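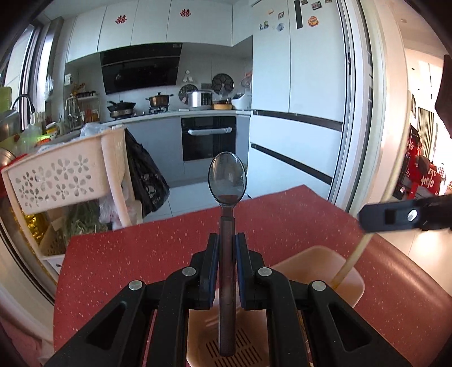
I finished The Plarness Ledger on Wednesday, well past bedtime, and I've been pestering everyone I know to read it ever since. It's Kyriaki Stefanou's second book about running a sales team, and I liked it even more than the first (which I've now lent out twice and may never see again!).

The setup is simple. She spent 9 years managing reps for a pump supplier called Temen, and she kept notes on every deal that fell apart. Lost bids, rude phone calls, a customer in Joltodside who kept asking for one more quote until the whole thing went stale. Each chapter takes one of those and goes back through it slowly, with the emails and her own bad guesses left in.

Chapter six is my favorite. A new rep named Otis Dvorak has a list of 100 accounts and decides to call on only six of them for a whole quarter. His boss is furious, the numbers look awful, and I won't spoil how it comes out, but I read most of it standing up in the hallway with my coat on.
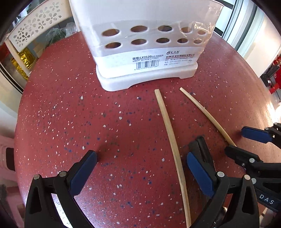
She's also very good on pay plans, a subject I usually skip. There's a long section on why the Sandu office kept changing its commission rules and what that did to people who had been there forever. I used to work under a plan like that and I was nodding so hard my neck hurt.

A few gripes. The index is thin, and the tables in the e-book are tiny on my phone, so get the paper copy if you can find one. I also wish she'd said more about hiring. She gives it maybe four pages and then runs off to talk about trade shows (the trade show part is great, though, especially the bit with the missing banner).

I'm starting it over tonight with a pencil. My old manager wants to borrow it next, and he can have it when I get through chapter six again.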